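From: R. Bavari
To: shop-automation list
Date: Dec 10, 2019
Subject: Re: [shop-automation] parts sorting, are we there yet?

> I keep hearing that kitting and small parts work is basically
> solved. Flenell's sales page says their cell "handles any small
> container." We have a stockroom in Nindstead with 544 different
> fasteners, most of it living in those see-through compartment
> boxes with the snap lids. Two people spend a good part of each
> week opening boxes, filling the compartments, closing them and
> putting them back on the pegs. Dull work, hard to keep anybody
> on it.
>
> Has anyone on the list put a machine on this and left it there?
> I don't mean a demo. I mean it ran in August and it's still
> running now. And a side question, my wife would like to know if
> the same thing could do the sewing drawer.

Short answer from me is no, and I'd hold on to your two people.

Longer answer. We looked at this over the summer. I went in thinking the picking of the fasteners would be the hard part and the boxes would be a detail. I had that backwards. Picking one M4 screw out of a heap is annoying but lots of people have worked on it, and if you can live with a slow machine you can buy something that does it. The box is where our trial stopped.

Think about what "open the box" asks for. The latches are little hooks of plastic that want a fingernail under them and a bit of a roll outward. If you pull straight, the whole box comes along with you. So something has to hold the box down, and the box is light, and the walls flex. Then the lid has to come up without tipping everything out, go past vertical, and be laid down on the far side instead of being left to drop. Then somebody has to decide it is really open. You and I do that without noticing we did it.

Then there's the matter of seeing it. Smoke-gray plastic on a white bench is a miserable target. You see the bench through the floor of the box, you see one divider through another, and the brightest thing around is a highlight on the rim that moves when you do. Our depth camera gave us a hole with a fringe around it. We ended up putting a sheet of black card under the box, which helped, and then we were told by the vendor that the card was "a fixture" and ought to be in the quote.

For those who haven't handled this kind of box lately:

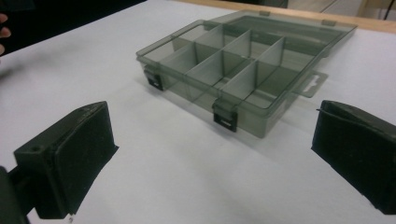
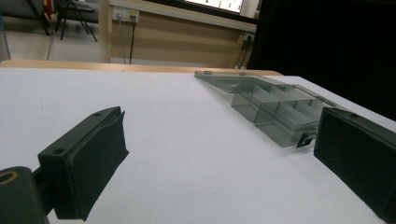
Compartment box with the lid folded back flat on the table, two views. The hanging tab shows in the first.

Look at how little there is to grab. The dividers are thin sheets, and on ours they slide out if you lean on them, so a finger that comes in a few millimeters off doesn't just miss, it rearranges the box. Two flat padded fingers are a fine thing for picking up a block. I would like to watch them get a latch closed. I'm told it can be done and I believe it can be done once.

As to Flenell, I asked them your question almost word for word. What came back was a video. In the video the lid is already open when the clip starts, the box is opaque blue, and there is a cut just before the latch. When I asked about clear boxes I was told they were "on the roadmap." When I asked about closing the lid I was asked what my annual volume was. I said 1449 boxes, which is our real count for last year, and the conversation cooled off quickly. Make of that what you like. I don't think they are crooks. I think they have a good arm and a salesman who has never refilled a parts box.

The Lü people were more straightforward. They said they'd try it if we sent them 100 boxes, all the same make, and let them glue the dividers. That's a fair offer and we may still take it. But notice what has happened by then. You have one model of box, fixed dividers, a black mat, a jig to hold the base, and probably a small ramp to catch the lid. With all that in place I could build you a pneumatic contraption with no camera at all. The whole reason for wanting a clever machine was that our stockroom isn't like that. Half our boxes came from a hardware store chain that changed its supplier twice, and the latches are in a different spot on each batch.

Somebody will reply to this saying that learning from people's hands is going to change everything, you collect enough examples of a person doing the job with the same fingers the machine has and it picks up the knack. Maybe so. I've read the papers, or the parts of them I could follow. My trouble is with the numbers they report. A success rate is given for one table, one box and one lamp, after which everyone talks as though the chore has been done. What I want to know is what happens on the box with the cracked hinge. What happens when the lid falls shut halfway through and there are screws on the floor? Does it stop, or does it carry on dropping washers onto a closed lid? Ours carried on. It dropped washers onto a closed lid for most of a lunch break and logged every one of them as placed.

On cost, since you'll be asked. Our trial ate $2000 in fixtures and odds and ends before we'd paid for any arm time, and that's not counting my hours. For that money you can buy a lot of open-top bins, and that is where I'd start if I were in Nindstead. Get rid of the lids wherever parts don't travel. A bin on a shelf has no latch. Your two people will get through the refills a good deal faster and will probably complain less.

Where a lid really is needed (our field kits go out in vans, so we can't avoid it) we went over to having a person open a stack of boxes at the start of the shift, and a plain counting feeder drops the parts into cups which the person tips in. The person closes the lids. It's ugly but it has been running for a while now, and the counts are right, which they weren't before.

For the sewing drawer, tell your wife no from me as well. If a machine can't be trusted with washers I don't want it near pins.

I'd like to be wrong about this. If anyone here has something that opens, fills and closes a clear box on a bare bench, with mixed makes and a person out of the room, please post the log for a full week, failures included. I don't need another video. I'd also settle for hearing from somebody who tried suction on the lid, which we never got to. My guess is that the flex would beat it but it's only a guess.

One more thing for the person who asked off list: the black card was ordinary poster board. Matte side up. The shiny side made it worse.

R. Bavari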